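Backups, again

The Jarwood enclosure I have used for nightly backups dropped a drive in February. The array rebuilt without data loss, but the rebuild took 39 hours, and the fan ran at full speed for all of it. That was enough to make me redo the whole arrangement.

Old layout: one enclosure, four drives, a nightly job started by cron, logs mailed to an account I had stopped reading. A restore had been tested once, on a folder of text files.

New layout: two plain external drives, swapped every Saturday. One stays on the desk and the other goes in a drawer at work. The job is still nightly and still incremental, with a full copy on the first of the month. I keep 30 daily snapshots and 6 monthly ones. Older sets are pruned at the end of the run, after the verify step. The earlier script pruned first, and a failed run could leave me one set short.

I looked at Fimotov for the scheduling and went back to cron. Fimotov wants its own database, and then the database needs a backup too. Encryption is done on the drive, with the passphrase on paper in two places.

Restore test: I picked one folder at random and pulled it from the oldest monthly set. It held 117 files. All checksums matched. Modification times came back correctly, but two file names with accented letters did not, which I traced to a mount option. Fixed, rerun, clean.
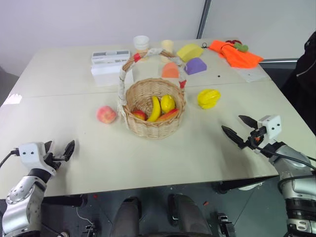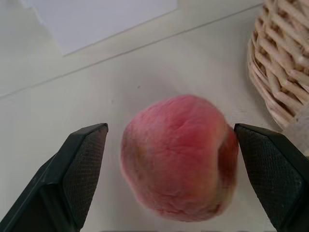

Last modified: Saturday, April 20, 2019

Still open: the laptop. It sleeps through the nightly window about half the time, and waking it on a timer is unreliable on this model. For now it runs at login with low priority. The script also needs to stop with an error if the wrong drive is attached. At present it checks the mount point and nothing else. I will switch it to checking the volume label.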